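3.2 Household sorting and liner use

The second part of the survey dealt with what people do with waste before it leaves the building. Households in Vovamholm and Ukik received the same form in October, with questions on the number of bins kept indoors, the type of liner used and how often each bin was emptied. We received 343 usable forms. Forms with no answer to the liner question were set aside and are not part of that total.

Most respondents kept their main bin in the kitchen. Those living in apartments tended to empty it when it smelled, while those in houses with a yard waited until it was full. This matches the pattern reported for Villanueva in the pilot study, although the Villanueva households were given free liners and the ones in this study were not.

Liner use was harder to sort into groups than we expected. Many people reused shopping bags, and several wrote in the margin that they put one bag inside another when throwing out food scraps. The form did not have a box for this. We coded these answers as "lined, reused bag" and did not try to separate single from double use. A bin used for mixed waste was almost always lined – bins for paper and glass often were not. 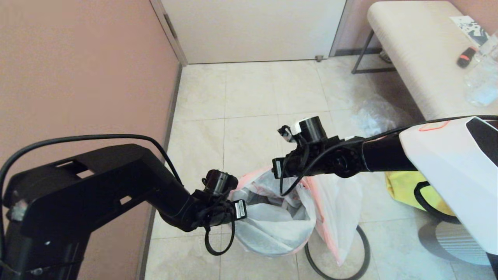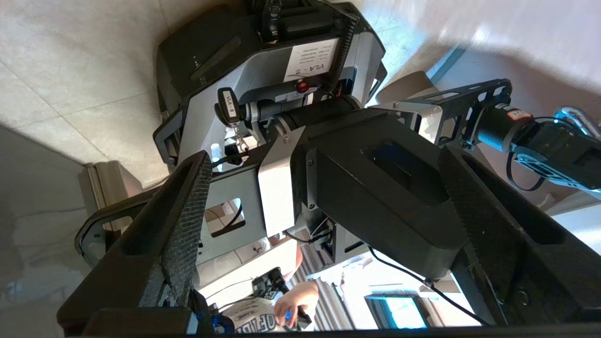
Figure 4. Indoor setting with tiled floor and lined trash bin (first image); equipment at the same location (second image).

The length of time a bag stayed in the bin had a clear effect on how well food waste was kept apart from the rest. Households that emptied a small bin often made fewer sorting errors than those with one large bin. The difference held in both towns, but it was weaker in Ukik, where the collection point is a longer walk from most front doors. Some respondents there carried several bags down at once and said the labels on the shared containers were hard to read at night.

We also asked about the Skateo collection calendar, a printed sheet sent to every address. People who kept the sheet near the bin were more likely to name the correct day for food waste. We cannot say whether the sheet caused this, as careful sorters may also be the ones who keep it. Section 3.3 returns to this point using the container weights.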